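Is the $245 tune-up worth it on an old desktop?

malowflats
Apr 12, 2022
Mum's tower has been shutting itself off after 15 minutes or so of solitaire. She took it to Pleteck and they quoted $245 for a "thermal service and performance refresh". I asked what the refresh part was and got a brochure. Has anyone had one done and seen a difference, or is it a can of air and a smile?

brudov116
Can of air. I had it done last July and the labour line on the invoice didn't say what they'd done. Mine still sounded like a hair dryer when it came home.

I do my own now. Pull the cooler, wipe off the old paste, put a dab of new stuff on, cooler back on.

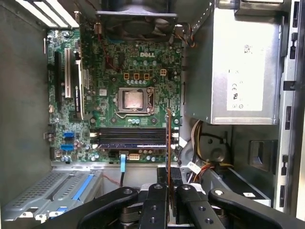
A tube of paste lasts me years. I don't believe any of the talk about which brand runs cooler either, most of it comes from people who sell the stuff.

M_Ostermann
Bit unfair. Some people don't want to pull a cooler off, and one bent pin in the socket costs more than the service. I'd pay a shop, just not that price.

brudov116
Then what's a fair price? They won't itemise it. That's my whole problem with them.

M_Ostermann
Ask Adeyemi on the main street, they put it in writing before they touch anything.

malowflats
Rang Adeyemi. They want to look at it first, no charge, which makes me suspicious as well. Will take it in anyway.

kettle3543
Check the power supply before you pay anyone. Shutting off isn't always heat.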